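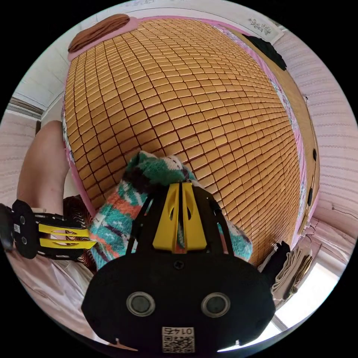

# Folding and Sorting Clothes on a Bed

*Household Skills Handout, Skulholm Residence Office. Prepared by Austra Vaher; revised February 2020.*

Residents at Skulholm and at the Erkport annex do most of their folding on the bed. The method set out in this handout applies to any bed with a reasonably firm surface. A tile or slat sleeping mat serves well and may stay in place over the sheet.

## Before you begin

1. Pull the sheet smooth and lay the mat flat over it.
2. Move the pillow to the head of the bed.
3. Clear chargers and cables from the sleeping surface. They may go on a ledge or side table.
4. Bring all clean clothing to the bed in one trip and check each item for damp seams. Damp items go back on the rack.

Choose one end of the bed for finished stacks and keep to it. Unfolded clothing stays at the other end.

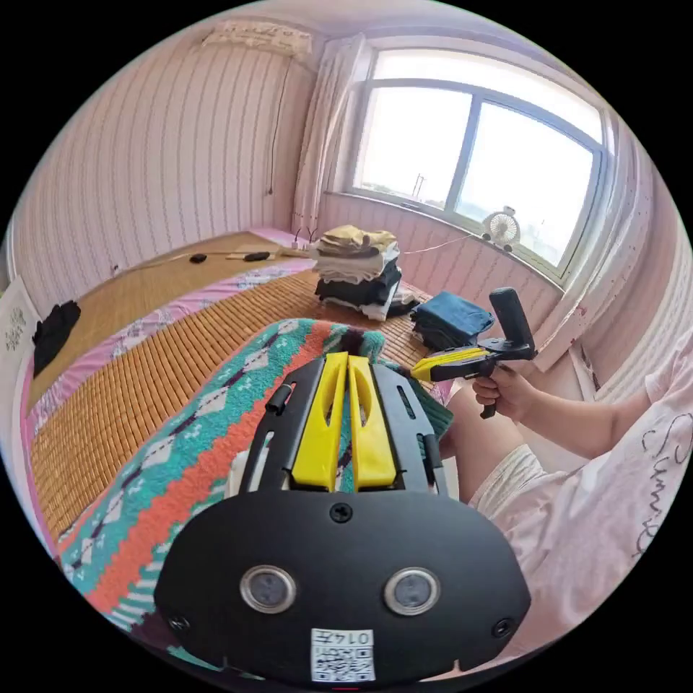
## Order of work

Begin with plain, flat items such as T-shirts and light pants. Denim should be folded separately, as it is stiff and will tip a stack of thinner clothes. Knitwear is left until the surface is mostly clear – a sweater needs more room than any other item in the load.

Dark clothing may be kept in a pile of its own until the end. Residents who share a closet often find this easier when dividing shelves.

## Small items

Collect socks and other small pieces before starting on the sweaters. Match each pair by pattern as well as color. Multicolored knits can look alike when bunched, so straighten the cuff and toe before deciding. 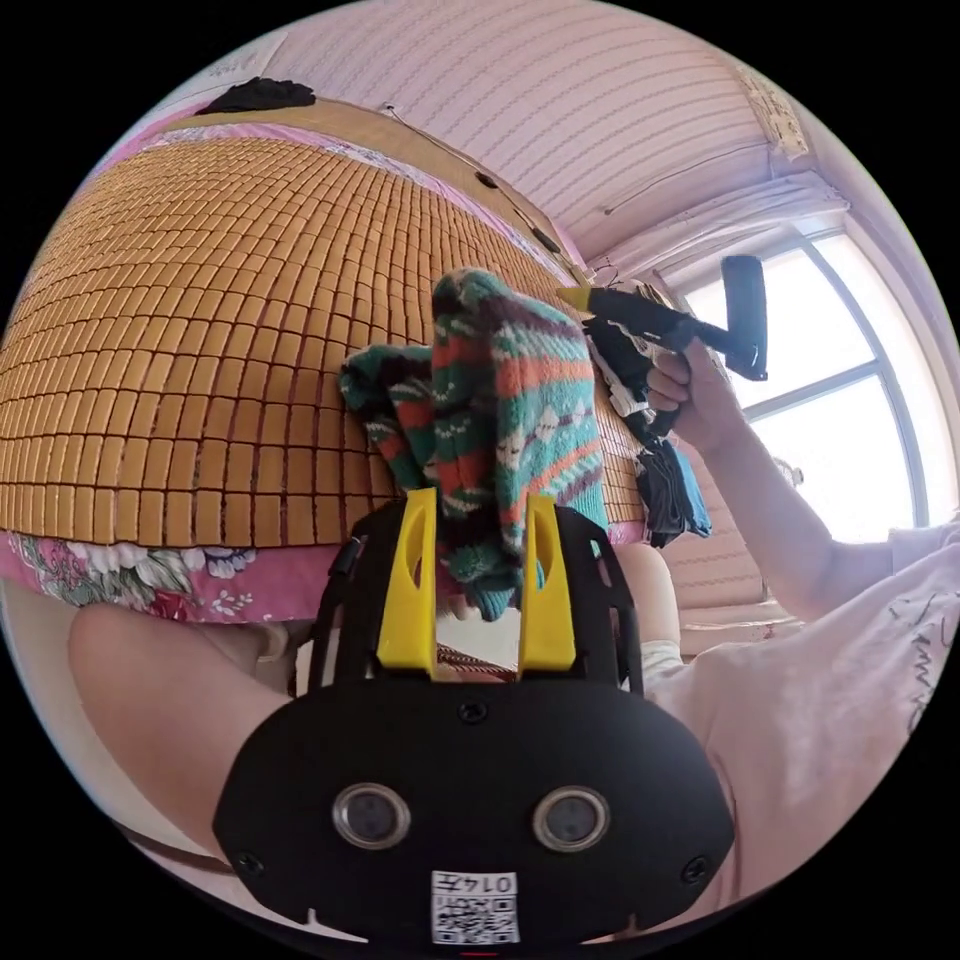 Lay the pair together, heel over heel, and fold once toward the cuff. Please do not roll one cuff over the other, as this stretches the ribbing. Single socks are placed in the tray in the Cheng Building laundry room, where they are held until September.

## Sweaters

1. Spread the sweater front down, with the collar toward the head of the bed.
2. Smooth the body outward from the center with the flat of the hand. Do not pull at the hem.
3. Fold one side in to the middle of the back and lay the sleeve straight down along it.
4. Repeat on the other side.
5. Bring the hem up to the collar in two folds.

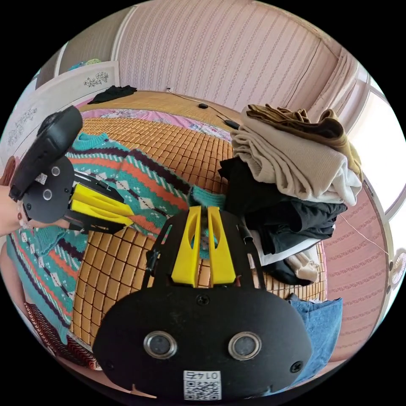
Banded patterns are a useful guide at step 3. If the bands on the folded side run level with those on the back, the fold is straight. If they slope, open that side and lay it again.

Sweaters are stored flat, up to six in a stack, with the heaviest at the bottom. Hangers are not recommended for knitwear of any weight.

## Putting away

Carry one stack at a time, with a hand beneath it. Extra shelf dividers may be requested from Trinidad Núñez at the Tretville desk, extension 1036. Please quote form 2137 and give your room number.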